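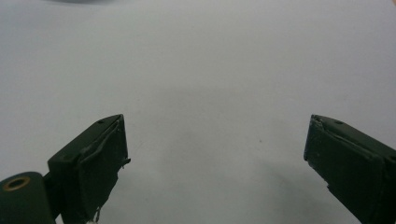 Rekha says a bare surface never stays bare for longer than a weekend, and that if I want mine to last I had better decide now what is allowed to live on it. She wrote this to me at breakfast time, before I had even had my coffee, and then followed it up with a second message to say she was only teasing, and a third to ask whether I still had her cake tin. (I do. It was at the very back of the low cupboard, inside the big roasting pan, where I have probably been shoving it since August.)

Apr 14, 2025

So I have been thinking about her message all day, on and off, while I worked my way through what came out of the kitchen. I had no idea there was so much of it. Everything is in boxes along the hallway, and to get to the bathroom you have to turn sideways and hold your stomach in. Ferhat came by at 11 to lend a hand and the first thing he did was put his foot straight into a crate of jar lids, poor man! He was very good about it. He sat down on the floor right there and started matching lids to jars, which is a job I would have put off until summer, and he seemed quite happy with the radio going and a plate of toast beside him.

We had a long talk about the bread machine. I have been fond of that machine – it came with me from the apartment over on Tronden Street, and there was one winter when I used it nearly every day and the whole stairwell smelled of it – but I can't remember the last loaf. Ferhat thought it should go. I said maybe. We put it by the front door, then I carried it back to the bedroom after he left, and then after supper I carried it to the front door again. It is there now with a dish towel over it so that I don't have to look at it.

The papers took the longest. I used to open the mail standing up in the kitchen and then just leave it where it was, and there were layers. I found a birthday card from Alper that I had never answered, a warranty for a kettle I no longer own, three recipes torn out of magazines (all for lentil soup, and all very nearly the same recipe), and the letter from Kozan about the service plan for the boiler, which I had been telling people I never received. I shall have to call them and be humble. The card I have put in my purse, so that I will see it every time I pay for something and feel properly ashamed until I write back.

I did throw a great deal away. Some 20 plastic tubs went, mostly the ones that had gone cloudy, and the pepper mill that only grinds if you hold it upside down over your head. The spices I went through with my nose. Cumin stays, paprika stays, and there was a bag of something yellow that neither of us could put a name to, and that went out with the potato peelings. Grandmother's sugar bowl stays too, chip and all, and I don't want to hear a word about it from my sister.

About Rekha's list, then. I sat down with the back of an envelope and wrote: kettle, bread board, fruit bowl, the little lamp. Then I crossed out the lamp, and then I wrote it in again, smaller. I like a lamp on in the evening when I'm washing up, and the overhead light makes me feel as if I'm waiting to see the dentist. The radio I'm less sure of. It could go on the windowsill if I moved the basil, but the basil is finally doing well and I'm afraid to disturb it. The knife block can go in a drawer, if I can clear a drawer, and that will be tomorrow's trouble.

I've promised Rekha her tin back by the end of the week with something in it, so there'll have to be baking as well, and I would like to do it with a bit of elbow room for once. Lemon, I think, or the plum one if the frozen plums are still good. I meant to check the freezer today and clean forgot.

My back is sore and my hands smell of cumin. It's past 8 and there are still four boxes I haven't even opened – one of them says CORDS ETC. in my own handwriting and I'm not looking forward to it. Ferhat is coming again tomorrow, and he says he'll bring his own lunch this time, after all that toast. Must remember to buy butter, and to ring Kozan before noon.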